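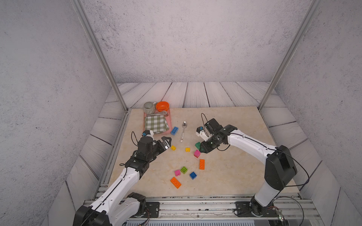

By Regula Gisler
Sat 21 February

The tray is the most underrated storage device in a small household, and most people buy the wrong one. They buy for the look of the surface. The things that matter are the rim, the footprint, and whether it can be carried level with one hand while the other opens a door.

My argument is narrow. A table used for both meals and play should have one tray, kept in a back corner, and everything to do with eating should live on it between uses. A mug, a bowl, tongs, a folded checkered cloth: that is a complete breakfast kit for one person, and it fits on a pink rectangle in the corner with the rest of the surface given over to toy blocks. When lunch comes, the blocks go in a box. When lunch is over, the tray goes back.

The usual objection is that dishes belong in a cupboard. Otis Oyelaran made this case to me at length last May, and for a household with a dishwasher and deep cabinets he is probably right. Mine has 2 shelves, one of them too high. A cupboard also hides its contents, and a hidden mug gets replaced by a second mug on the counter.

The cloth deserves more attention than it gets. Folded flat across the front half, it gives the tongs something to rest against and takes up the space where mail would otherwise land. I prefer a woven check to a plain weave — stains read as part of the pattern until wash day.

Spoons are the weak point of the system. A spoon is light, it is used for things other than food, and it ends up beside the tray among the blocks. I have tried a cup for them and a clip on the rim. Neither lasted. My present rule is that a spoon off the tray at clearing time goes straight to the sink.

As for size, measure the corner first. Mine allows 18 inches on the long side.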